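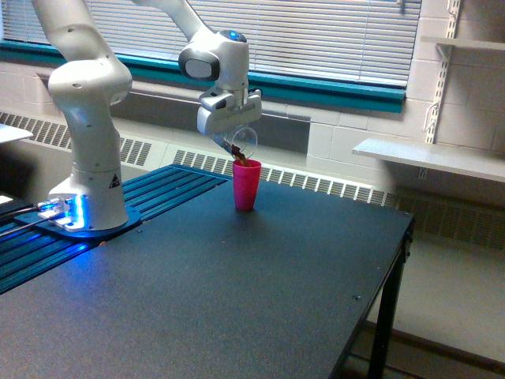

*Shao*

June, after lunch

Second dye bath for the Driserbridge wool is finished. I used onion skins again, with alum at the same strength as before. The colour is more brown than I hoped. In the first bath it was a clear gold, and I would like to have that one back.

Weights, so I don't lose them: dry wool before mordant 1,449 g, out of the mordant and spun 1,633 g. Skins 2,000 g, all from the Budlow sack. The sack had many red onions in it and I did not sort them. I think the brown is coming from there.

I kept the pot at a low simmer for 47 minutes and let it cool with the wool inside. Maybe this was too long. Next time I will lift half of the skeins early and leave the other half, then compare them by the window.

The tap water is also a question. Driserbridge water is hard, and the kettle shows it. I will try one small skein in rainwater if the barrel has enough.

To colleagues: please do not pour out the grey bucket. It is the leftover bath and I want to try it with a little iron.

Still to do: rinse the last three skeins, write labels in pencil (the pen ran last time), order more alum.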